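Rain again, and the Trevaskis forecast

May, late evening
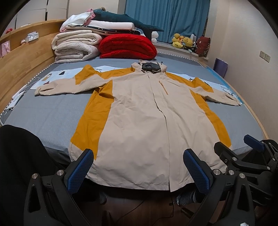 The cream and yellow one, on the bed.

Packing for Cundamero, supposedly. I have been packing since four o'clock and have one coat to show for it. The hood has the dark gray lining and the little black toggles, and I've never once used the toggles. The chest pocket is too small for my phone. I paid too much for it and I keep taking it everywhere, so make of that what you like.

The forecast. The Trevaskis app says dry all week, forty-something percent chance of this and that, sunshine symbol with a smug little cloud behind it. The Clurka one says rain from the first morning to the last. They're both looking at the same sky, as far as I know. Last fall Trevaskis promised me a clear ridge and I sat in a bus shelter for two hours eating crackers. Then the app asked me to rate it.

What bothers me is the numbers. It was 51 percent this morning, 46 by lunch, and 51 again when I got home from the store. What am I supposed to do with a move like that? Pack five percent less sock? I don't believe anyone who says they can tell those two days apart. I think the number changes so that I'll open the thing again, and I do open it again, eight times today if I'm being fair to it.

My father went by the hill behind the house. If he could see the hill it was going to rain, and if he couldn't see it, it was raining. I used to think that was a joke, and then for a while I thought it was wisdom. Now I think it's a joke again. But he did always have a hat.

Read the trail notes for Custska after supper. They call it "a gentle 2000 feet" — whoever wrote that was either carried up or is trying to sell me lunch at the top. The last 500 feet are "optional," and the turnaround comes right before the view, so I'd like to know who has ever taken that option. There is also a paragraph about the healing quality of the air. I'll report back on the air. I expect it to be air.

The guesthouse wrote back, finally. Breakfast is included, towels are not, and they "cannot guarantee the quiet side." I didn't ask about a quiet side. Now I know there's a loud one and I'm almost certainly on it. Bringing earplugs, if I can find the ones from the train.

Still to do: water the fern, cancel the bread, find the other hiking sock, print the bus ticket (I don't trust the one on the phone). Charge the headlamp. The knee is fine going up stairs and not so fine coming down, and I've decided not to look that up before the trip.

Checked Clurka once more before bed. Rain now starting in the afternoon instead of the morning. Trevaskis still dry. Coat's coming either way, and the thick gloves too, I suppose, if the bag will close.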